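Workshop tips: budgeting for a two-arm bench

Updated 2021-03-10 by Dirk Verschueren

These tips are for anyone planning a small two-arm bench for packing and sorting work, at home or in a shared workshop. They cover the order of purchase, the items that get left off the list, and the amounts to set aside.

Write the task down before asking for prices

A supplier can only quote sensibly against a task. "Bagging groceries" is too loose. Write one line for each object to be handled, with its longest side, its weight and whether the surface is smooth. Then write one line for the container it comes from and one for the container it goes into. Our own sheet for the bagging job ran to two pages, and the zip bag took up most of the second.
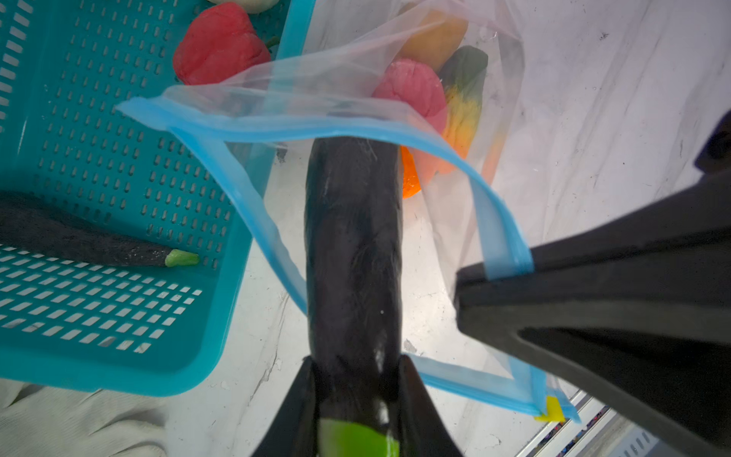
Naseri writes that the bag should be priced as a second job. A single arm can lift an item well enough, but the opening has to be held, and in her case the money saved on the second arm went on a bag holder that was scrapped by December. She would put both arms in the first order or leave bags out of the plan.

I agree with most of that. A rigid bin in place of the bag will let a one-arm bench do useful work, and the second arm can follow if the rail is bought long enough at the start. Rails are cheap by the metre and expensive to replace once everything is bolted down.

Split the budget into four

Arms and grippers: the quoted price, with delivery and duty added.
Frame, rail and table: price these together from one supplier if possible, so that the hole spacing matches.
Cameras, cables and power: always underestimated. Allow for one spare of every cable.
Objects and containers: small, but it recurs.

For the fourth line we set aside 200 a year. The first year's spending came to less than that, and the rest was carried over to bags. Buy bags by the 100. Thin ones crease and stop opening cleanly, and a different brand bought halfway through will behave differently enough to spoil any comparison.

Measure reach across the table

Catalogue reach is given with the arm at full stretch, where it is of little use. Take the figure, reduce it by a quarter, and draw the result on the table top with a pencil and string from each base position. Everything the arm must touch should sit inside the line. Where two arms share a job, the shared area is the overlap of the two lines, and it is smaller than most people expect. If the container and the bag do not both fit in the right places, move the bases before buying a longer arm.

Leave slack in the cables at the elbow and wrist. Turn each joint to both ends of its travel by hand, power off, and watch for anything pulled tight. Horkik supplies its conduit in fixed lengths, so measure along the bent arm and order the next size up.
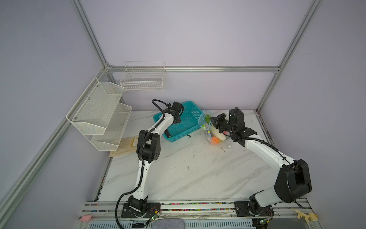

Choose stand-in objects early

Artificial fruit and vegetables are a fair choice for long trials. They do not bruise or leak, and the same set can be used for months. Check three things when ordering: that the sizes are close to real ones, that the set includes both long and round shapes, and that the same set can be bought again. Filik sells mixed boxes, though the contents vary from one delivery to the next. Claltetti sells singly at a higher unit price, and for replacements that works out cheaper.

Weight is the weak point. Most artificial produce is much lighter than the real thing, so do not use it to decide whether a gripper is strong enough. Use a bag of rice for that.

Fill the basket as full as it will be in normal use before judging a gripper. Open spacing flatters every design. Wide fingers need a gap on both sides of the object, and in a full basket that gap is often missing. 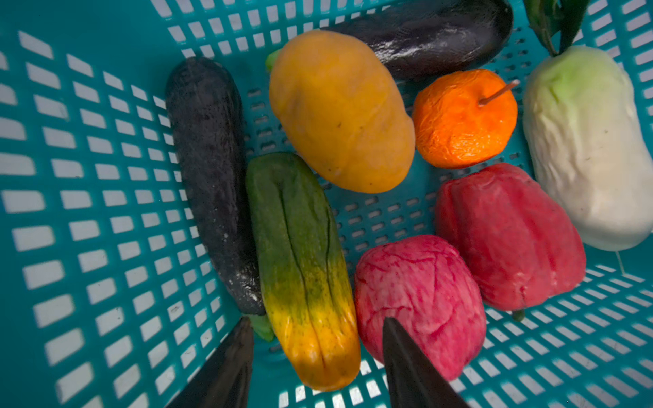
Narrow fingers cope better but wear faster at the tips, so put a spare pair on the first order. We inspect ours every 2000 picks and replace them when the edge has rounded over. Keep the old pair for setting-up work, where an accidental knock against the table does no harm.

Last, hold back a tenth of the total until the bench has run for a month. Ours went on longer bolts, a better lamp and a second emergency stop.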